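Friday, September 5, 2025
By Poppy Blackburn

What the booths change at Hartley

Most of you on the packing side have walked past the curtained booths at the Hartley building by now, and a few of you have been asked to do a shift in one. The company line, repeated at the last two floor meetings, is that the work is light, the pay grade stays the same and the skills carry over. I have spent some time asking people whether that holds up.

The pay grade part does. Roxana Enache in payroll confirmed that anyone moved from portioning to the booths keeps their rate and their seniority. She could not say what happens to the portioning line when the booth work ends, and she was straightforward about that.

The light part depends on who you ask. You stand at a table with a gripper in each hand and handle small goods through the jaws, over and over, while cameras on the grippers take it in. The recordings go to Mumovent, which is supposed to turn them into a robot arm that can do portioning by itself. Kiprono Lema did portioning for 12 years before he was asked to try it. He says his back feels better and his thumbs feel worse. He also says he used to be able to tell a short tray by its weight, and with the grippers he can't feel anything at all.

"They want what I know," he told me, "but they took away the hand I know it with." 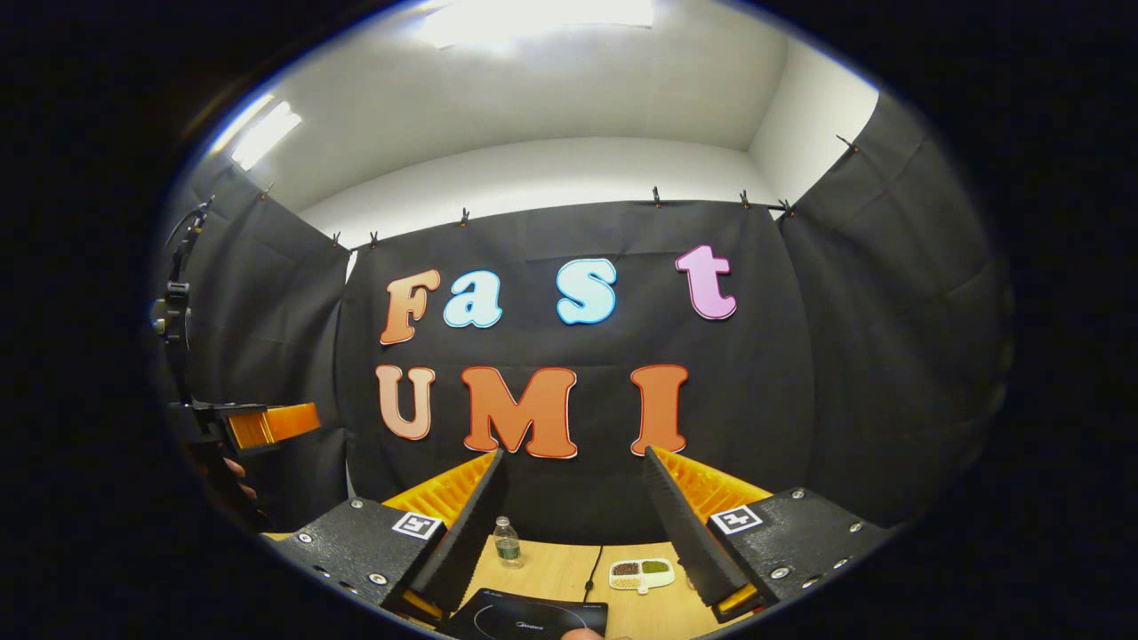
Who gets counted

Management's favorite number this summer has been 2426, the recordings logged at Hartley since the booths opened in January. I asked Afroza Saha, who runs the booth schedule, how many of those were good enough to use. She didn't have a figure and said Mumovent does the sorting. So we have a total for how much people did and nothing for what it was worth. On the packing line you'd be asked to explain that by lunchtime.

To be fair to Afroza, she has fixed what she can. Booth turns are shorter than they were in the spring, and people can now swap out without filing a form. Kalkidan Negash, who moved over from labeling, likes the job and wanted me to print that. It's quieter, she can see a recording through from start to finish, and she doesn't miss the belt. I believe her. I would like to know what she's been promised for next year, and so would she.

The slide from Edar, the consultants, says the arm will "free up almost 100 percent of portioning hours." Free them up for what? The slide doesn't say. When I asked at the meeting, I was told that retraining was being looked at, and we moved on to parking.

Maybe the arm will be good. I haven't seen it portion anything yet, and neither has anyone I talked to. My complaint is with the order of things – we are handing over the work first and hearing the terms later. Before anyone else signs up for the booths, we should have in writing how long the assignment lasts, what job you go back to, and whether your recordings can be used at sites other than ours.

If you've done booth shifts and your hands hurt, put it in the injury book, even if it's minor. Kiprono's was the only entry when I looked. Comments for the next issue can go in the Hivura tray by the time clock, or catch me at second break.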